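7/29/22

Recorded the indoor humidity at six this morning, before opening anything. Basement hygrometer read 80, which is too high for the third day running. The dehumidifier (a Vodmont, bought used in April) had shut itself off again with the bucket half full. Cleaned the float switch with vinegar and a toothbrush, reset it, and it ran until lunch. Moved the sensor off the slab and onto a shelf, where it should read the air and not the concrete. 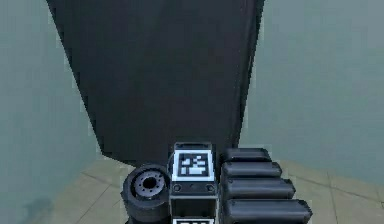 Wrong sensor height, according to Maksymiv, whose reply to my forum post came in at nine. The reading should be taken at chest level, away from outside walls, and one night of data is worth very little. Fair enough. I will log it for two weeks before I touch the drain.

Went over the electric bill after that. The unit used 114 kilowatt-hours last month, nearly a quarter of the total. Running it only at night would cut the cost but let the level climb by afternoon, when the outside air is worst. No decision yet. 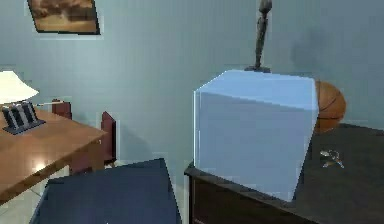
The gutter on the north side is still the main suspect. It drops water 30 inches from the foundation, and the soil there has settled toward the house. Dug a test hole with the narrow spade. Clay starts one hand down and was wet all the way. Priced a downspout extension and a load of fill from Barkmont: 200 dollars delivered, less if I haul it. Ordered the extension only. 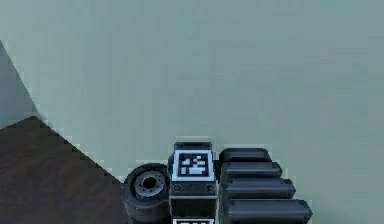

Fill first, extension second, was the advice from Siltetti when I phoned about delivery, and the voice on the line did not sound open to argument. Water will run back along the pipe if the grade is wrong. I wrote that down and left the order as it was.

Afternoon: taped a square of plastic to the slab, all four edges, to see which side the damp collects on. Will lift it Sunday's worth of hours from now, say 48.

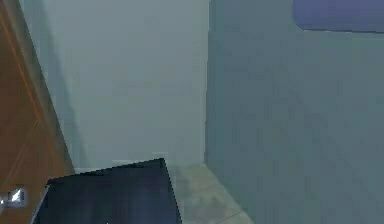
Also sealed the gap around the dryer vent. The old caulk came out in one piece. Used half a tube. Second reading at ten tonight, then bed.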